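Shape sorters - worth paying more for wood?

plorneo_mom
Posts: 285
My youngest is ready for a shape sorter and I'm going around in circles. The Flindo one is 40 dollars and painted wood, and it's lovely, but my sister swears by the cheap plastic kind. What did your kids really play with?

Deligiannis
Posts: 159
Oh, I love this question! We've had both kinds in the house over the years, and the one I'd save in a fire is a plain bright green board with the holes cut right into it, no box and no lid. The blocks are nice and tall, so little hands have plenty to hang on to while they work out which way to turn them. 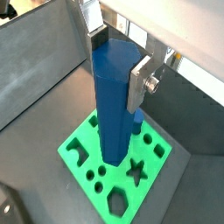 Mine started with the square hole and stayed there for weeks, bless them, and the three little round holes in a cluster came next. The big arch was the last one anybody managed, and there was a good deal of yelling first - mostly from the kids.

irent_dad
Posts: 40
Going to disagree a little. A flat board is fine at the table, but at 2 my son wanted the clunk of a block dropping into a box, and then he wanted to dump it all out again. Without the dumping he'd have walked off.

Deligiannis
Fair enough, the dumping is half the fun! We used a mixing bowl for that part.

plorneo_mom
Thank you both. Leaning toward a board now, and I'll look at the consignment sale on Saturday before I spend anything.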